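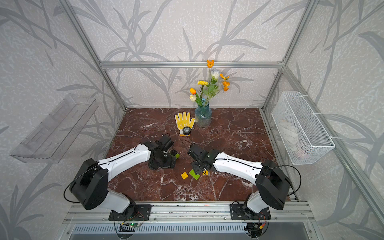 Stemurex two-arm kit, worth it at this price?

gantrygus
Posted February 6, 2018

Looking at the Stemurex kit for the shop. Two arms, a front rail, two mounting plates and the boards, listed at 3000 without the enclosure. Mostly I want to teach short handling jobs with both arms working on the same part. Has anyone run one for more than a couple of weeks? The product page is thin and the reviews on it read like the seller wrote them.

torque_lite
Had mine since May. Assembly was easy apart from the rail. The bolt holes on the left plate were tight and I had to open them up a little. Toy bricks are a good first test. They are cheap, and you find out fast whether the grippers line up. Mine were off at first and the bricks sat crooked. After I redid the zero on both shoulders I got 67 good stacks out of 100.

plainwasher
67 is not great for that money. I have the older Monlow pair and got 72 with the same sort of bricks, and the Monlow costs less. The Stemurex grippers look nicer but the fingers are small and they slip on anything smooth.

torque_lite
Did you run the Monlow with both arms in the middle at once? Mine was both arms, one holding while the other brought the next brick over. Single arm I don't have a number for.

plainwasher
One arm at a time. Fair enough, not the same test. I still think the fingers are too small.

gantrygus
What about reach? My table would be about the depth of the one in the seller's listing and I need to get at things by the back wall, not only in the middle.

oxbow_cnc
It gets there. Keep the elbow high and come down on the part from above. Where people get in trouble is with tall stuff at the back. We use a vase of fake flowers as an obstacle and I lower the speed for any move near it. Soft things like a work glove are harder to pick than bricks, so don't judge the kit by those in your first week.

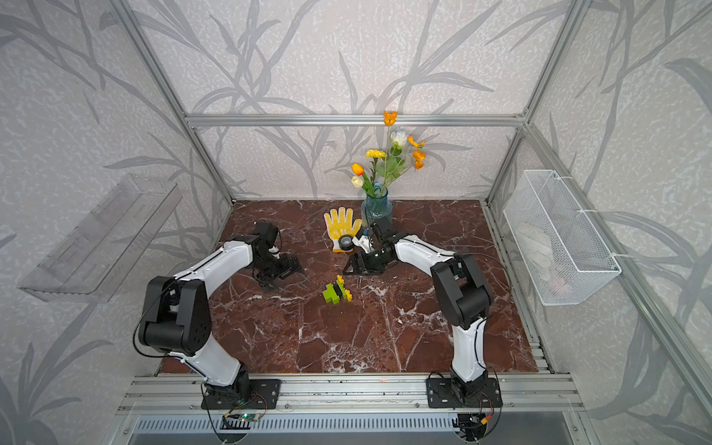
Re: cables and support

kettle_relay
Adding to this because no one has brought up the cables. The arm cables are thin and the loop at the elbow needs slack. I tied mine too short and pulled a connector off the board. Stemurex wanted me to send the whole arm back. I bought a replacement lead from Louro and it was fine.

plainwasher
That is my other complaint. Support takes days to answer, and then it's a form letter.

torque_lite
I got a reply the next morning. Maybe it depends on who you get.

gantrygus
Does the teaching software cost extra?

oxbow_cnc
The basic version comes with it. Pluletard is the paid one. You can save positions for both arms together, and the basic one makes you do each arm separately and then match the timing by hand. I would try the basic one first. If you do much two-arm work you will end up paying.

plainwasher
Add that to the 3000 before you compare prices.

gantrygus
OK. I'll ask them for a quote with Pluletard included and get one from Monlow too. Does anyone have the bolt pattern for the plates? I want to drill the rail before it ships.

torque_lite
I'd wait until you have the plates in hand. My drawing didn't match the parts. I can measure mine tonight if you want something to go on.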